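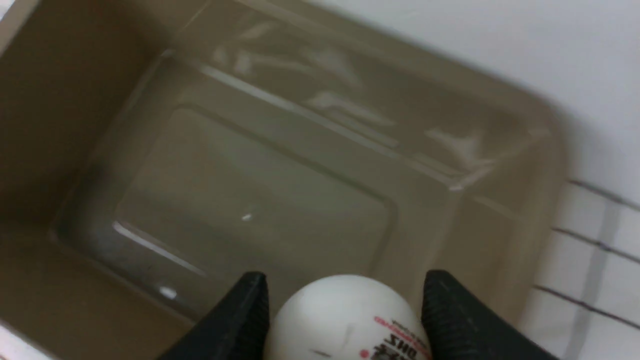 The ball and the bin.

Brastanberg Food Writers' Circle
Minutes, 2011-01-31

I'm taking the minutes again, so blame me (Reshma Maluleke) for spelling and for anything I left out while I was eating. Present were me, Petro Melnychuk, Nokuthula Radebe and Emmett Pennington. Mpho Ngcobo sent apologies and a jar of quince paste, which did not survive item 2.

1. Last minutes
Read and passed. Emmett wants it noted that he said "braised," not "brazed." Noted!

2. The cookbook collection
Nokuthula has finished her catalog of the Mabuza shelves and I can't tell you how pleased we all were. 1,604 titles, counting pamphlets but leaving out the loose clippings, which are still in the hat boxes. She found a second copy of the Dukon church supper book with somebody's notes in the margins (mostly rude ones about the aspic) and read us a page, and then we made her read another. Petro asked if the marked-up copy could be lent. Agreed it stays in the room, but members can photocopy from it.

3. Winter newsletter
We mailed 205 copies in January and have had letters back, mostly kind. One reader says my piece on eating alone was too short and another says it was too long, so I'm leaving it as it is. The recipe for Emmett's onion tart left out the step where you turn the oven down. Emmett says it was in his typescript. I say it wasn't, and we looked, and it was on the back. Correction to run on page one next time, in a box, with my apologies.

4. The essay evening
This took up most of the meeting. Petro would like each reader to get as long as they need. I would like to be home before midnight. We went around on it for a good while and settled on 3 readers, with a break for soup after the second. Nokuthula is reading her interview with her great-aunt about cooking on the Dedum farms, Mpho has promised the bread essay, and the last spot is open. Petro will write to the members and ask for drafts. Emmett is making the soup and won't say what kind.

We also talked about whether to charge at the door. Agreed no, but there'll be a bowl out.

5. Money
Emmett asked for $100 to have the oldest of the Mabuza books rebound, as the spine has gone and pages are coming away in the pudding chapter. I proposed it, Nokuthula seconded, all in favor. He'll get it in writing from the binder first.

6. Anything else
Petro has started on his profile of the old Dukon newspaper food page and would love to hear from anyone who has cuttings, especially the canning columns. Nokuthula still has my good bread knife. She says she'll bring it next time, and I'm putting that in the minutes.

To do
Petro: letter to members about drafts
Emmett: binder's quote, soup
Nokuthula: typed catalog for everyone, knife
Me: tart correction, thank-you note to Mpho for the quince

Next meeting at Petro's. Bring a chair if you can.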